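Small Farms Help > Soil & Fertility > Organic and Biodynamic

Is it worth converting 6 acres to biodynamic if I already farm organic?

Asked 17 September 2023

I grow mixed vegetables and a little grain outside Standville, certified organic, on ground that was corn and soybeans for longer than I have been alive. Sales go through a farm stand and one bakery. Things are fine. "Fine" is apparently not enough for my spouse, who came home from a weekend at Ratanaporn (a biodynamic place two counties over, very nice goats) and has since been looking at our compost pile the way you look at a relative who drinks.

So now we're talking about converting. I have read two books and part of a third. I understand the cow horns. I understand that you fill them with manure, bury them in fall, dig them up in spring and stir what comes out into water for an hour. I don't have any moral objection to stirring. I have an objection to stirring in May, when I am also transplanting, hoeing, fixing the irrigation and answering texts about whether we have strawberries. 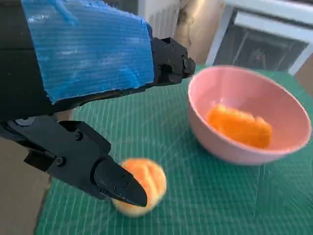
The other thing is the livestock. Everything I read says the farm is supposed to be one organism and feed itself, and that the organism has a cow in it. We don't have a cow. We have fencing that would discourage a cow with low self-esteem. Right now I buy in composted manure from a dairy, and I'd have to either justify that or get animals, and animals means no more going away for a weekend to look at other people's goats.

My actual questions:

Do I need cattle, or can I partner with a neighbor?

How much does the paperwork add if I'm already certified organic?

Did anyone's soil improve in a way you could measure, as opposed to feel?

Money matters here. A consultant called Nurkuvent quoted me $2,000 for a "whole farm conversion plan" and $686 a year after that for what the brochure calls accompaniment. I don't know what accompaniment is. I pictured a man with a cello. 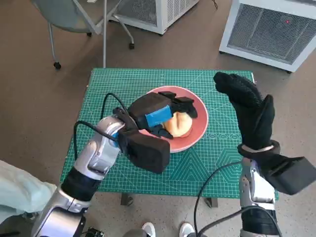

skakier_hollow answered:

Skip the consultant for now. I converted a place a bit bigger than yours and did it with the standard printed out, a calendar and a lot of phone calls.

Livestock: read your certifier's version, then call and ask about exceptions for small vegetable farms. I got by with a written agreement with the grazing outfit next door. Their cattle come onto my cover crop in fall and I get manure and bedding back. It took one page, signed on a tailgate. What they wanted to see was that the fertility was planned and that I wasn't just having nitrogen delivered and calling it an organism. Buying from a conventional dairy would be your weak spot, so ask about that first.

Paperwork: annoying but mostly a second helping of what you already do. If your field records are good, you write up the preparations (date, field, amount), the biodiversity set-aside and your feed and manure sources. If your field records are on the back of seed packets, like mine were, you'll have a bad winter.

Soil: I can't separate the preparations from everything else I changed. I went to longer rotations, more clover and less tillage in the same years. Organic matter went up on the lab tests. Was it the horn manure or the clover? The clover would like a word. I still spray the preps, because making me walk every field at dusk has caught more problems than any scouting schedule I ever taped to the fridge.
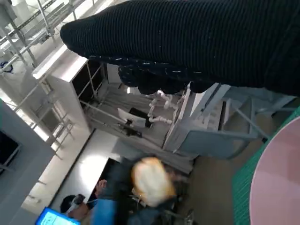

On the stirring, share it. Several of us around here meet at one barn, stir together and drive home with buckets. You do have to use it within a few hours, so don't stop for lunch. The May workload is real and I have no cure for it.

standville_rye answered:

Slight disagreement on going it alone. I wouldn't pay those Nurkuvent prices either, but have someone experienced walk the place with you once. Mine took a morning and cost me a box of squash. She looked at my bought-in manure, asked what the dairy fed, and I had no idea, and that turned out to be most of the conversation.

Also ask your bakery whether they care. I assumed a better price on grain and got a nice chat. My stand customers do care, up to 8 of them.

Guest answered:

just do it the cows will come

Comment from original poster:

Thanks. Called the neighbor with the Herefords, who said yes before I had finished explaining and then wanted to know what the horns were for. I told him. Long pause. He says he has horns.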